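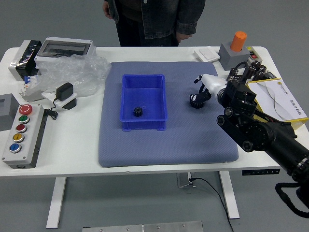

The Trollow open parts bin on a padded bench mat, with small black gears.

Product review: Trollow shallow parts bin and bench mat
Equipment Reviews, Gindcombe Technical Resource Centre

Summary
The Trollow bin is a sound choice for sorting and staging small components at a bench. It is easy to see into, easy to reach into and simple to clean. The matching mat is comfortable to work on and protects finished parts, though it takes up a good deal of a smaller table. The Centre recommends the bin without reservation and the mat for light assembly only.

Scope of the review
The bin and mat were assessed over 3 months at the Centre's Trestmont workroom, on a white rectangular table in regular use for gear sorting and light assembly. Staff used the bin for spur gears, bushings, short fasteners and spacers. It was not assessed for liquids, swarf or heavy castings.

The bin
The bin is blue plastic, rectangular and open at the top. The walls are thin and ribbed, and small feet at the base lift it clear of the surface. Our previous bins were deeper and had to be tipped or emptied before a part at the bottom could be found. With the shallow Trollow, a single black gear lying on the floor of the bin can be picked out at a glance. Dark parts show well against the blue, and users with low vision commented favourably on this.

Thin walls were a concern at the outset. The bin was loaded to 500 grams for daily work and to 800 grams for one extended trial in June. At the lower load there was no noticeable flex. At the higher load the long sides bowed slightly when the bin was lifted by one end, and returned to shape once it was set down. Lifting with both hands is advised for anything heavier than a handful of gears.

The ribs collect fine dust. A soft brush clears them adequately, but workrooms that machine as well as assemble should allow for regular cleaning. There is no label holder, and adhesive labels did not sit flat over the ribbing. The Zamfir tray, which the Centre reviewed previously, is better in this respect, although its higher sides make it slower to pick from.

The mat
The mat is a soft blue-grey pad with rounded corners and a slightly textured surface. Gears placed on it do not roll away as they do on a bare tabletop, and the noise of dropped parts is much reduced. It covers most of the centre of our table, from near the back to just short of the front, leaving space at the left for the push-button control box.

The bin's small feet sink a little into the cushion. This steadies it during ordinary picking, but the bin cannot be slid across the mat and must be lifted. Pressing operations should be carried out elsewhere, as the padding gives under load.

Value and availability
Bins are supplied in packs of 2, and the mat is sold separately. Purchasing officers should note that bins and mats are listed under different catalogue headings.

Ratings
Bin: visibility, excellent. Rigidity, good. Ease of cleaning, fair. Labelling, poor.
Mat: comfort, excellent. Part retention, very good. Suitability for pressing work, poor.

Both items remain in service at Trestmont.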